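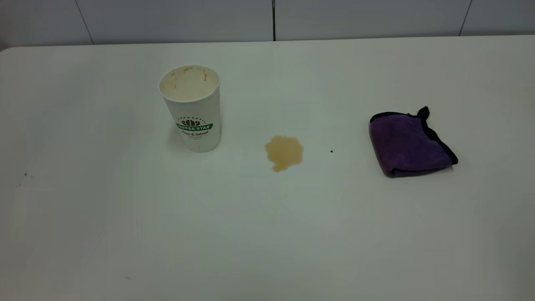

Cup, spill, towel. The standard test.

TRIAL PERIOD
Short fiction, 27/04/2018

The Sekuvley came on approval. Thirty days, then you send it back or you pay. Two arms, one camera on a post, a box of spare finger pads, and a manual with the pages for Spanish bound in upside down.

I review things for a living. Kitchen things, mostly. Mixers. A rice cooker that sang. The editor at Abernathy wanted 2000 words on a machine that wipes tables, and I said yes before I asked what it cost.

Set up took all morning. White table against the white wall, like the manual says. Coffee from the place on the corner, green banner on the cup, COFFEE STAR. Drank most of it. Poured a bit out on the table, next to nothing, a puddle the shape of some country. Purple towel folded on the right. Pressed start.

It thought about it.

I wrote that down. "Thinks about it." Twelve seconds of thinking, then the left arm came up, went over the cup, went over the spill, and picked up the towel by the little black corner. Very gentle. Like picking up a kitten. Then it set the towel back down and folded it again.

Run two, same. Run three, it moved the cup an inch and went home.

I called the help line. Salow makes the thing, or Salow owns who makes it, the woman wasn't clear. She asked what color was the towel. Purple. She asked what color was the spill. Brown, I said, it's coffee. She typed for a long time.

"Is it a spill you want cleaned?" she said.

What other kind is there.

"Some customers have a patina," she said. "It learns. You have to tell it."

So I told it. There's a screen for that, you draw round the mess with your finger. I drew round the puddle. My finger slipped and I got a crumb too. Pressed start, stood back, and the arm took the towel and wiped. One long pass, a short one, then a dab for the crumb. The table was clean. I mean really clean, I put my cheek down to look along it.

Gave it four stars in my notes. Took off half for the thinking.

Then I went to bed and it was still on, wich I shouldn't of done, page 133 says so in a gray box.

Heard it at two. Soft sounds. Pads on cloth. I lay there and went through what was on that table -- nothing, I'd cleared it, cup in the trash, towel on the hook. But the hook is by the table. And the arm is long.

Went down in my socks. It had the towel. It was wiping the place where the spill had been, same pass, short one, dab. Then it stopped and folded the towel into a square and waited. Then it picked it up and did it over.

The counter on the screen said over 300.

I should have hit the red button. It's a good button, big, I'd praised it in paragraph two. I went and made coffee instead, Plovurine instant, awful stuff, and came back and poured a spoonful out right where it was wiping.

The arm held still. Twelve seconds, I counted.

Then it cleaned it up. Folded the towel. Counter went back to one, and both arms came down on the table and the light went off by itself.

I sent in the review in August. Cut the part about the socks. Abernathy wanted to know had I shipped the unit back, Salow was asking, and I said the box got damaged and they should bill me.

I pour it a little every night now. Just a spoon.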